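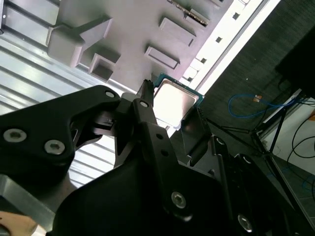

Figure 2.1 A computer processor. The silver metal on top is the heat spreader; the thin green edge is circuit board.

Chapter 2
Where the Heat Goes

I grew up in Dunside, in a weatherboard house with one fireplace and far too many windows. Every winter my brothers and I fought over the same patch of carpet in front of the grate. If you got the good spot your shins cooked while your back froze, and if you missed out you were just cold. I didn't know it then, but that patch of carpet taught me most of what's in this chapter.

In Chapter 1 we talked about temperature and spent a fair while being fussy over how it differs from heat. Keep that difference handy. Temperature tells you how hot something is. Heat is energy on the move, going from a hotter thing to a cooler thing, and it'll keep moving until the two match. What we want to know now is how it gets there, and how quickly.

Try this before you read on. Find a metal spoon and a wooden one that have been sitting in the same drawer overnight, and hold one in each hand. The metal one feels colder, doesn't it? Check them with a thermometer and you'll get the same reading for both. (I still find this a bit annoying, and I've been teaching it for years.) Your hand is warmer than either spoon, so heat flows out of you into each of them, but the metal carries it away from your skin much faster. What you feel is the speed of the loss.

That's conduction, and it gets the first half of the chapter. We'll look at why metals are so good at it, why wool and trapped air are so bad at it, and what happens when you spread heat sideways through a thin plate before you try to get rid of it. Cooks worry about that last one when they choose a frying pan. So do the people who design computers.

After that comes convection, where a liquid or gas picks up heat and takes it along for the ride. Our main example is the old public baths at Fastberg, where the water at the top of the deep pool was always lovely and the water at your toes was shocking. Section 2.4 has you working out why, and Problem 9 asks what a pump would do about it.

Radiation is last -- the business with my shins. It needs nothing in between at all, which is how sunshine gets here.

You'll want a kettle, two mugs of the same size, a thermometer and a tea towel for the first activity. Fill both mugs to the same level with hot water, wrap one in the towel, and take a reading every few minutes for half an hour. Write down your guess first, in pen. Mine was wrong the first time -- I'd forgotten about the open tops.

2.1 Conduction

Start with a metal rod, one end in a candle flame and the other in your fingers.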